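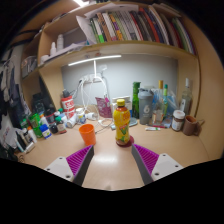 purplewedge_pat
My trouble is with the ribbed finger pads on a two-finger handheld gripper, the kind you carry around by the handle to record grasps before anything goes on the arm. I've been setting mine up at a desk because that's the space I have, and I've come to like how fussy it makes me. The purple wedges mirror each other nicely on their light gray plates, and there's a bright patch of reflection on the desktop right between the fingertips, which I've started to worry about. My question is about the pads though! After 800 closes the left one has crept forward on its plate, a hair at first and now enough that I can feel the step with my thumbnail. I've snugged the screws twice. Do you folks use threadlocker on printed plates, or is that asking for cracks?

Grevura
Hi Pat, and welcome, it's nice to see somebody asking before the plate splits. Please keep threadlocker away from printed parts unless you know exactly what plastic you've got. Some of them go brittle on you, and it'll be a week later when you've forgotten all about it. I put a thin washer under each screw head, tighten with the short end of the key, run 40 closes and then snug them up once more. My pads have stayed put since April doing it that way.

Sarmīte Grigaitė
I'd go a bit further than Grevura and say stop re-tightening altogether until you've had the pad off. Every time mine crept, the screw was fine and the hole had gone oval. If yours has, you can turn that key all evening and it'll feel tight and still walk. Brass inserts fixed it for me. They're a nuisance to put in straight (I ruined 2 plates learning) but I wouldn't go back.

Grevura
Well, I'll disagree a little there, Sarmīte, with affection. Inserts in a plate that thin leave hardly any wall around them, and I've seen one pull clean out with the pad still attached. Washers first, inserts if washers fail. It's a five-minute job against an evening.

Cloreck
Can I ask about the reflection? I'd sort that out while the pads are off. A long light tube under a shelf will put a shine on a desktop, and if you're tracking the fingertips to get your opening width, a bright blob sitting between them is the last thing you want. I'd switch off the tube and light from the side, or lay down a matte mat and leave the lamp alone. The mat is less bother, and you can mark your closing point on it with a pencil.

purplewedge_pat
Oh, a mat, I like that. I do want to keep the tube on because it's a dark corner otherwise.

Sarmīte Grigaitė
Mat, yes. Redo your open and closed limits after you refit the pads too, please don't trust the old numbers. Mine read 71 closed before and something quite different after.

purplewedge_pat
Okay, pad's off, and Sarmīte called it, the front hole is oval. The back one looks perfectly round to me. I've got a spare plate, so I'm going to fit that with Grevura's washers and keep the old one to practice inserts on. Will the right-hand side need doing as well if it hasn't moved?

Grevura
I'd do both so they wear together, and then run your 40 and check them with your thumbnail again.

Sarmīte Grigaitė
I'd leave the right one alone! If it's holding, all you'll do is chew up another set of threads. Put a pencil line across the pad and plate so you can see if it starts to go.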